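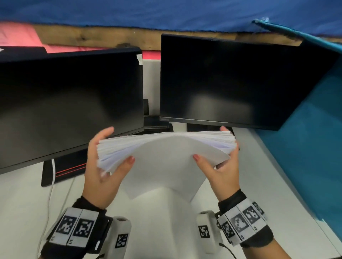
Vunitz Desk Papers: read me first

Hello, and thank you for opening this file before all the others. Vunitz is a small collection about one very ordinary chore – getting a heap of white paper on a desk back into stacks that a person can carry, file or feed into a printer. I have been fond of this chore for years (my first job was in a copy shop, and I still square up other people's handouts without asking), so please forgive me if I go on a bit.

What the collection covers

Everything takes place at a white desk with two black monitors at the back. The monitors are off, and the paper is what matters. The activities are gathering sheets, gripping a stack by both edges, bending it so the layers loosen, squaring the sides and setting it down. Please don't expect neat office stationery! Sheets lie at all angles, corners get folded, and a thick stack will sag in the middle if you give it half a chance.
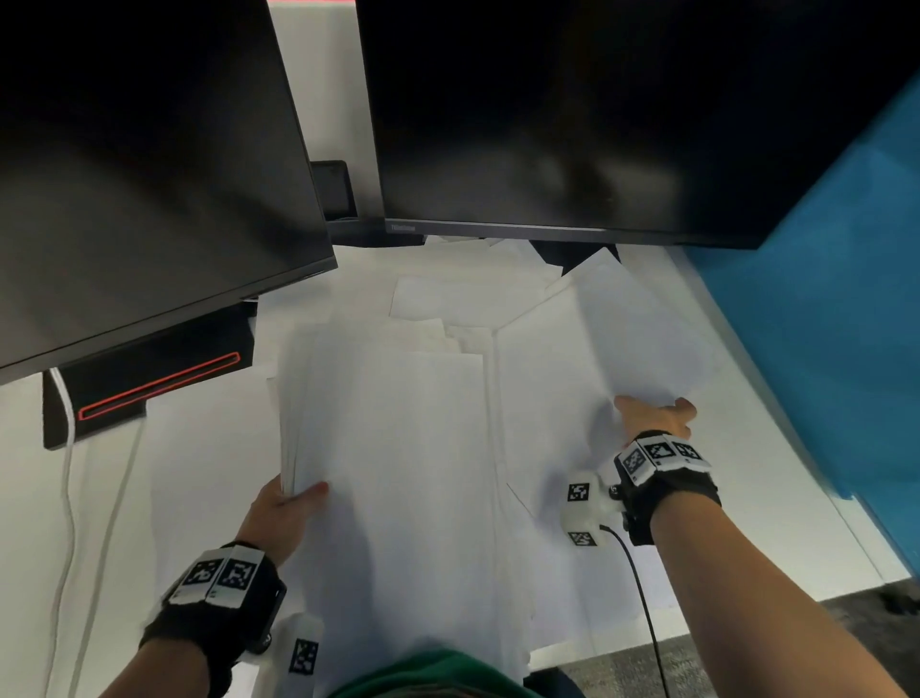
Desk during sorting: one thick stack held upright in the left hand, with the loose pile spread across the desk.

How it is arranged

There are 900 clips in 29 folders, and each folder holds one sitting at the desk. Inside a folder you will find the clips and a plain text file called notes, where I wrote down whatever seemed worth remembering. Some notes run to a page and others just say "same as before," for which I am sorry.

Every clip carries one of 6 labels:

gather
grip
bend
square
set down
other

"Other" is a bit of a junk drawer, I admit. It holds pauses, changes of mind and sheets being chased across the desk. If you only want clean handling, leave it out and you will still have plenty to work with.

Names you may run into

Drostska was the working title, and it survives in a few folder names that I never got around to changing. Panix is the label list, and Nijs is the little script that checks it for spelling. Run Nijs again if you edit any labels by hand.

Known gaps

All of the paper is white, so colored sheets, envelopes and cardboard are missing. I would dearly love to add stapled packets one day – they behave so differently in the hands. Two folders have no notes at all.

Corrections

Labels were last checked in November. If you find a mistake, write to Lautaro Daza with the folder name and the clip number, and I will put it right in the next version.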